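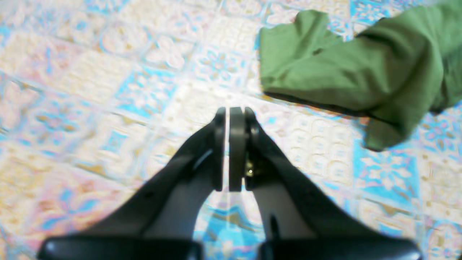 Jocelyn Lapointe objected at the draft stage that a teaser and a trailer are the same object at two lengths, and that any coding scheme separating them would end up measuring running time. The objection has some force. Many of the differences reported in earlier work on film promotion weaken when duration is controlled, and we therefore report all results both raw and per second of footage.

### 4.2 Withheld reply as a teaser device

We define a withheld reply as a shot or line in which a character addresses someone (by phone, radio, intercom or direct speech) and the cut to title arrives before an answer is heard. Rhetorical questions were excluded, as were voice-over lines with no addressee in the story. A reply that is audible but unintelligible was coded as withheld. Coders worked from the sound track first and checked the picture second, a sequence adopted after pilot coding of the *Zurkum* campaign showed that the title card was being used as a cue for the device itself.

The four campaigns differ in how early the device appears. *Zurkum* and *Carrier* place it in the first teaser and drop it from all later material. *Jinero* repeats the same unanswered radio call in every spot, shortened each time, and supplies the answer only in the final trailer. *Binder* uses no withheld reply before its October relaunch, when the campaign was recut by a second vendor. We treat the material from before and after that date as one campaign in the main analysis and separate it in the robustness check.

Comments were collected from the official upload of each first teaser, with duplicates and non-English posts removed. The final sample contains 2,774 comments. Each was coded for whether it speculated about the story, and speculative comments were then coded for target: the identity of the missing speaker, the location, or the fate of the character calling. Forty-nine comments named more than one target and were assigned to the first one mentioned.

Figure 4. Gripper fingers and olive-green cloth above a patterned tile floor.

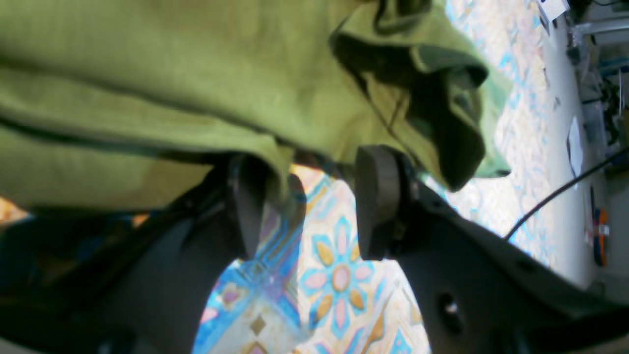

Speculation about the missing speaker was the most common type for *Zurkum* and *Jinero*. For *Carrier* it was second to speculation about location – a result we attribute to the map visible behind the caller, which commenters transcribed at length. The *Binder* comments mostly concerned the release schedule and contributed little to either category.

Controlling for duration does not remove the effect for *Jinero*, whose first teaser runs 60 seconds. It does reduce the effect for *Carrier*, and on this campaign Lapointe's reading cannot be ruled out. A matched set of teasers of equal length would be needed to settle the point, and the present corpus does not contain one. Section 4.3 turns to the placement of the title card and uses the same coding sheet with the addressee column removed.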